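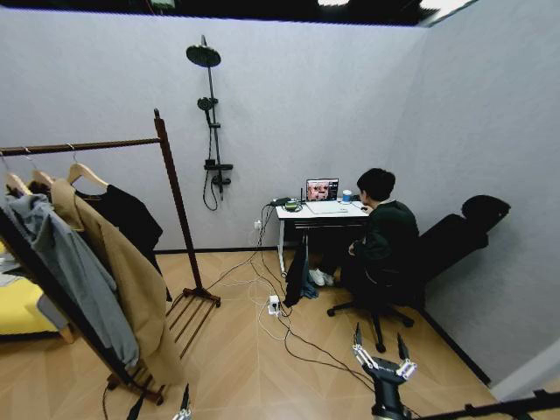
Head cam, gripper at bottom, coat rack left, desk at the back.

30th September, Irel room

Teleop day. Plan was hanger moves in the morning, then the screwdriver holds for Mollness. Got the hangers half done, explained below, moved on.

Setup: started the session from the desk, headset link dropped twice before the first take. Third time fine. Restarted the logger in between so the numbering has a hole in it, don't go looking for the missing takes, they don't exist.

Hangers. Task = lift one hanger off the rail, move it along, let go. Long tan coat is a pain. Weight swings after the lift and if I chase it with the stick the arm chases too and then we have a coat going like a pendulum. Better to lift, stop, count to 3, then move. Gray hoodie much easier. Kept 8 takes, all hoodie. Coat takes are marked bad, leave them out of training but dont delete, Dal Bello wants failures as well.

Also tried guiding the arm by hand for the approach. Smoother than the stick but my elbow ends up in the head view. Teleop for approach from now on, hand guiding only for teaching the grasp height.

Screwdriver. Fingers on the handle, tip up, hold, turn the wrist slowly, hold again. Grip force at 70 percent, lower than that I don't trust it on the smooth facets. Closing speed down one notch too, at the old setting I kept overshooting with the trigger.

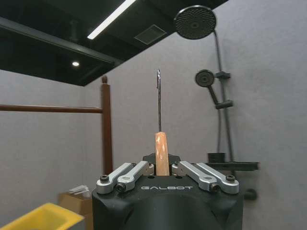

Wrist cam, screwdriver held by the handle, tip up.

Wrist view is good for this, shaft stays clear of the fingers so you can see lean right away. I was steering off the head view out of habit, stupid. Put the wrist view on the big window for anything small.

Lag on the right stick is back, same as in March. Felt like more than 4 frames on bad moments, havent measured it. Cable first, then blame the software.

To do
- tape mark for the base position, I eyeballed it today
- route the floor cables along the wall before the base drives anywhere
- redo coat takes with the slow lift
- rename the screwdriver set to match the Gremenberg sheet, their labels say "driver_hold" and ours say "hold_driver", scrpit chokes on it
- ask Mollness if they want the handover back to a person included or only the hold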